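Gigging Musicianship, Session 6: The Set List
Notes from Jan 13, 2020

Right, before anything else, bring back your lists from December because we're going to tear them up a bit (nicely, I promise).
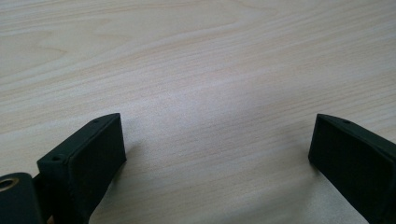 A set list is mostly about keys and tempo, and people forget the tempo. I played 11 songs at the Beltcombe folk club once and 8 of them were slow ones in G. Lovely songs! By the interval half the room was at the bar.

So, for your own list:

Write the key and the starting tempo next to every title. Mark where you retune or move the capo, and put a talking bit there, even if it's only two sentences. Never more than two slow songs in a row.

Tahmineh asked last time about openers. I like something short that I could play in my sleep, since the first song is really when the sound person sorts out your levels. Save the tricky fingerpicking for third or fourth.

Lauri's duo list is on the handout shelf in room 409, and it's worth a look for how they swap lead vocals. I'd still move "Tannous" later, but we argued about that already.

For next time: a forty-minute set, timed with the chat included. Play it all the way through at home, standing up, and write down the real length. Mine always runs over.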